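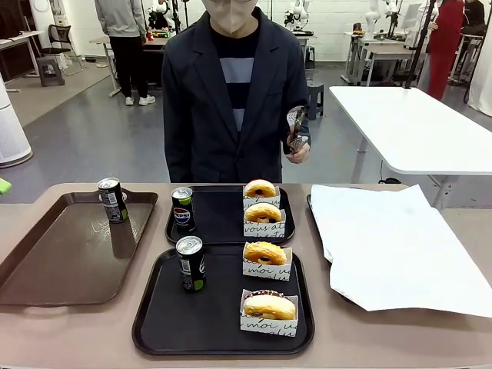

4.3 Open-day demonstration

Visitors could watch the serving task from the far side of the table and talk to the operators. Haruna Murakami ran the morning slot and Rin Noguchi the afternoon one. The task used trays, drink cans and donuts in paper holders.
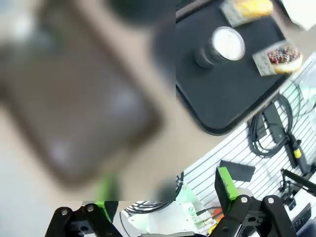
Tanabe, July

Figure 3. Wrist view with both gripper fingers and a tray holding pastries.

We logged 40 trials over the day — 11 of them started by visitors. Cans were handled on a separate tray from

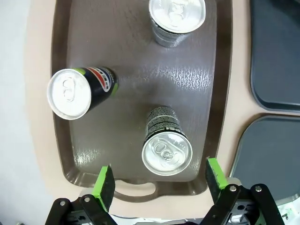

the pastries in the last block, and trial times were noted by hand.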